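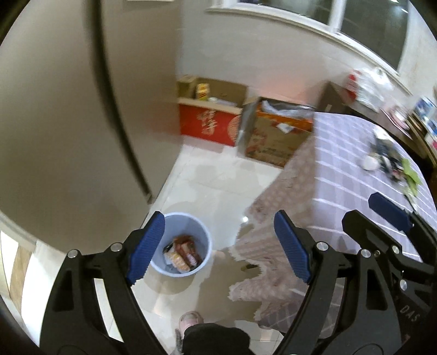 Support > Board Games > Plurkier > Set-Up Guide > Section 2

November
By the Tradia rules desk

2. Setting up the four-player map

This section covers the standard game for four players. For the two-player game, set up the board as described here, then apply the changes in Section 5.

2.1 Placing the board

1. Unfold the board and lay it flat with the Plunanberg coast facing the starting player.
2. Press down the center fold. If the board will not lie flat, fold it once in the opposite direction and try again.
3. Put the round marker on space 1 of the round track.
4. Put the treaty marker on "No Treaty."

Note: Copies from the first printing show the Bañez Strait as a land border. Treat it as a sea border in all cases. Armies cannot cross it without a ship.

2.2 Dividing the territories

The map has 33 territories. One of them, Plunanberg, is neutral at the start and is not dealt to any player.

1. Remove the Plunanberg card from the territory deck and place it face up beside the board.
2. Shuffle the remaining cards and deal eight to each player.
3. Each player places one army on every territory dealt.
4. Return the cards to the deck and shuffle again.
5. Place 2 neutral armies on Plunanberg.

Caution: Do not trade territory cards during the deal. Trading is allowed only from round 2 onward, in the treaty step.

2.3 Issuing armies and money

1. Give each player 3000 crowns from the bank.
2. Beginning with the starting player and moving clockwise, each player buys armies at 200 crowns apiece. Purchased armies must be placed at once, on territories the player already holds.
3. A player may stop buying at any time. Money not spent is kept for the first round.
4. When all players have stopped, set the bank tray within reach of the player chosen as banker.

Note: A ship costs the same as two armies and may be bought during set-up only by a player who holds a port. Ports are marked with a small anchor.

Caution: No territory may hold more than six armies at the end of set-up. If a player goes over the limit, move the extra armies to the nearest territory held by the same player. If there is none, return them to the supply without a refund.

2.4 Preparing the raid deck

1. Sort the raid cards by the letter on the back (A, B or C).
2. Shuffle each stack separately.
3. Place stack C face down, then B on top of it, then A on top of B.
4. Do not draw a raid card in round 1.

Go to Section 3 for the order of play.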